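Thursday, late. Gripper bench, Stekside side of the room

Finally got a full afternoon on the Undholm gripper with the wrist camera, so I'm writing this up before I forget which settings were which.

Short version: I like it a lot more than the Grostano! The Grostano grabs harder but it blocks so much of the wrist view that the tag detector gives up as soon as the part is anywhere near the tray. With the Undholm the fingers stay down low and I still get tags behind the part (not all of them, the part itself is a big fat thing and covers whatever is right behind it).

Settings, for whoever runs it next:
arm speed 390, and please don't go to 700, I tried it and the wrist wobbles
exposure fixed, auto off
Tôn controller on the old firmware, the new one drops the gripper state when you reconnect

Log has 2,323 camera frames in it. Going through them by hand I pulled 34 where the detector lost a tray tag it should have had. Most of those look like plain occlusion to me, but a few have the tag sitting right there in the open with a good white border and it still says nothing. I think the tilt is part of it, the tags on the white plastic sit on their corners and our corner sorting has always been flaky near 45 degrees. Need to ask whether anyone ever fixed that or if we all just turned the tags straight and moved on.

Also, white part on white plastic is miserable for the edge finder. Tried bumping the contrast, got more noise and the same edges. Maybe a darker tray? Have to see what's in the cabinet. 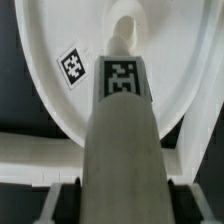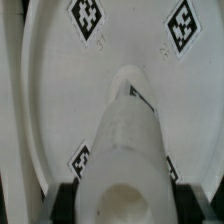
Wrist cam, both from the Undholm runs. Second one has two tray tags partly hidden by the part.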